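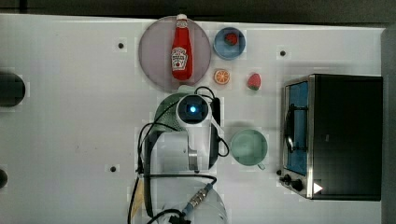
Zarmeena Mughal wrote on October 25, 2023:

> I would not close this one as a gripper fault. The log from cell 2 has the
> fingers reporting closed on object for the whole stretch where the arm
> stopped responding. If the fingers had lost power we would see the status
> drop to zero, and it never does. What we see is the same value repeated
> 310 times with the same time stamp. That is a stale read. The arm was
> working from old data and the planner believed it.
>
> Can someone at Perkcombe confirm which version of the bridge was running?
> Also, was the stop pressed by hand or did the controller trip by itself?
> The ticket says both.

Confirmed, bridge version is the one from before the Lomari merge. Cell 2 was skipped in the last update and I had it down as done. My error, now corrected in the sheet.

On the stop: the controller tripped first, on joint torque. The operator pressed the button after that, which is why both events are in the ticket. The order in the controller log is clear. Time from the last good gripper reading to the trip was 1580 ms. The watchdog is meant to fire at 200 ms and did not fire at all.

I went through the bridge code last night. The watchdog checks that a message has arrived. It does not check that the time stamp inside the message has moved. When the serial side hangs, the bridge keeps sending its last buffer at the normal rate, so the watchdog is satisfied for as long as the process is alive. The Lomari merge fixes the hang we know of but leaves the watchdog as it was. Any other cause of a hang would give the same result.

I can get the hang back on the bench by flexing the gripper cable close to the connector with the wrist turned past its usual range. It took 13 tries the first time and fewer after that. The cable loops at the wrist are long enough to catch when the arm folds back toward its base, and my guess is that the connector takes the load when they do. I have not proved that part. Swapping the cable made it harder to reproduce but I did not run it long enough to say it was gone.

What I propose:

1. The bridge drops any message whose inner time stamp is unchanged, and reports a fault after 200 ms of that. Patch is on the Swati branch, please review.

2. The planner treats a gripper fault as a hold and stays there until someone clears it. At the moment it retries, and a retry with an unknown finger state is how we ended up pushing down on the table.

3. Cable rerouted with a clamp on the forearm at every cell. Lusham has done this already and has no torque trips on record over the same period.

4. Tabletop tasks at cell 2 stay suspended until 1 and 2 are in. I know the kitchen set is behind schedule. Running at low speed does not help here, as the trip limit is on torque and the arm will still press until it gets there.

Zarmeena, your point about the status value is right and I have changed the ticket from gripper fault to communication fault. The fingers were tested separately and are within limits.

One open question. The older logs are only kept until the end of November, and I would like to search them for repeated time stamps before they go. If anybody has a script that reads the old format, please send it to me off list. Mine fails on the header.

Mohsin Minhas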